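Theodorakopoulos Ledger Transcription

A row-by-row transcription of the credit ledger kept by the Theodorakopoulos grocery and dry goods store in Ileck. The ledger came to the Brurwood local history room in a box of store papers. It covers 187 written pages and gives 3103 entries, mostly customers buying on account and paying later.

Maintained by Adaeze Adebisi. Corrections go to the issues page.

Contents

The release has 2 data files plus the notes.

entries.csv — one row per ledger entry
accounts.csv — one row per account name, with spelling variants
NOTES.txt — page-by-page remarks on stains, torn corners and changes of hand

Both CSV files are UTF-8, comma separated, with a header row. Text fields are quoted even when they don't need to be. Line endings are plain LF. If a spreadsheet program turns the page numbers into dates, import the column as text.

Columns in entries.csv

entry_id: A number assigned during transcription. It follows the order of the ledger and has no other meaning. Numbers are never reused, so there will be gaps once duplicate rows are removed.

page: The page number penciled in the top corner by the history room. The store's own numbering starts over partway through and is recorded in page_store.

line: Position on the page, counting written lines only. Blank lines are skipped. An entry that wraps onto a second line takes the number of its first line.

account_raw: The customer name exactly as written, including abbreviations and ditto marks.

account_id: Links to accounts.csv. Empty when we could not tell which account was meant.

item_raw: The goods as written. Spelling is kept.

item_plain: The goods in modern spelling, so "flower" becomes "flour" when the price and quantity fit. "Shugar," "sug." and "sugr" all become "sugar."

quantity, unit: Split out where the clerk gave both. The clerk often left out the unit for eggs and lamp oil. We left it out too.

amount_cents: The price in cents. Payments are negative.

kind: One of purchase, payment, carried, void or other. "Carried" means a balance brought over from the previous page. Leave these out before adding anything up or every balance will be counted twice.

certain: y or n. An n means at least one field in the row is a best guess. The guess itself is marked with a question mark at the end of the raw field.

Columns in accounts.csv

account_id, name_main, name_variants, first_page, last_page, remark. Variants are separated by semicolons. The remark field is free text and mostly says why two names were joined or kept apart.

How it was transcribed

Pages were scanned flat at the history room and typed up from the scans. Typing was done in Grakix, a small form program that shows one page strip at a time. It has a habit of dropping the cursor back into the first field after a save, and some early rows had names typed into the page column. Those have been fixed, but if you find one that slipped through, please report it.

Each page was typed once. After that, 1000 entries were typed a second time by someone who had not seen the first version, and the two were compared. Most of the differences were in item_raw, where a faded word could be read two ways. Amounts matched much more often. Where the two versions disagreed and the scan didn't settle it, the row was marked n in the certain column.

Two clerks wrote most of the book. The first has a round, upright hand and is easy to read. The second slants hard to the right and joins the dollar figure to the cents, so that 1.05 and 105 look alike. On pages in the second hand we checked the amount against the running total at the foot of the page — when there was one.

Ditto marks

The clerks used dittos freely, for names, goods and sometimes prices. In the raw fields they are typed as two straight quote marks, doubled for CSV. In account_id and item_plain they are filled in from the line above. A ditto at the top of a page refers to the last line of the page before it, except on the pages listed in NOTES.txt, where a leaf is missing.

Known problems

Ink has bled through on a run of pages near the middle. Faint words from the other side were typed as entries in the first release and have been taken out.

The word "sundries" appears a lot and can't be broken down. Some totals by type of goods will come out low for that reason.

Family members bought on each other's accounts. A name in account_raw with "per" and a second name means the second person picked up the goods. Only the account holder is linked. We'd like to add a column for the other person but have not started on it.

Discounts for paying in goods (butter, kindling, a day's hauling) are written in the margin without an amount. They are in the kind column as other, with amount_cents left empty. An empty amount is not a zero.

Using the data

Prices by season, the range of goods in a small store, and how long people took to settle up can all be looked at with these files. They are a poor guide to what the town ate or spent. Cash sales went in a separate book, and that book was not in the box.

The transcription may be copied and changed freely. Please name the history room and the release you worked from. The scans are kept in Brurwood and can be viewed there on request.

Changes

Second release: bleed-through rows removed, account variants merged, the certain column added.

First release: June. Raw fields and amounts only.

Reporting a mistake

Give the entry_id, what the file says and what you think it should say. One mistake per report is easier to handle.

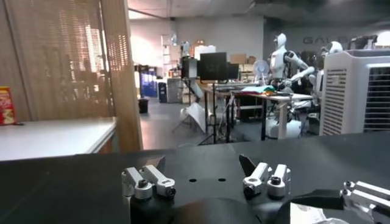 If the same misreading runs down a whole page, one report with the page number is fine. Fixed rows keep their entry_id and go out with the next release.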